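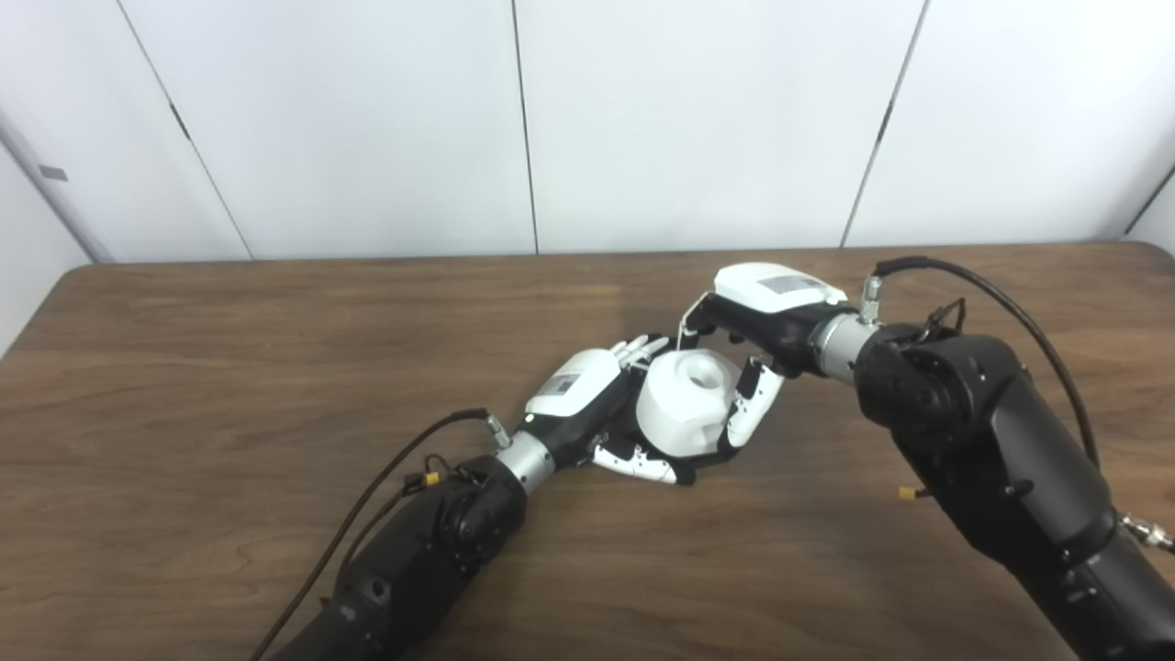
Figure 3. Two-handed hold on the white cylindrical part, just above the tabletop.

Home Papers Methods Data Contact
6 min read

4.2 The grip fault

I'll be blunt about this one, it cost us most of September. The Kerr setup was supposed to hold the part between both hands (Figure 3) and turn it a little at a time while the fingers shared the load. We ran 50 trials. In 19 of them the left hand let go early, and the part dropped or got shoved sideways by the right hand, which kept on pressing as if it still had a partner.

My first guess was slip, so I lost a good week to fingertip friction - wrong tree entirely! The logs from the Seteck controller told a duller story. When both arms sent their force readings at once, the left hand's message sometimes sat in the queue for 36 ms, and our watchdog read that gap as a lost connection. Its answer to a lost connection was to open the fingers. Fine for one hand on its own (you want it to let go of a person's sleeve), pretty bad for two hands sharing a load.

We now make both hands freeze and hold at low force when either one goes quiet, and a person has to clear the stop by hand. I still don't love it - a frozen grip on somebody's finger is its own safety problem, and we come back to that in Section 5.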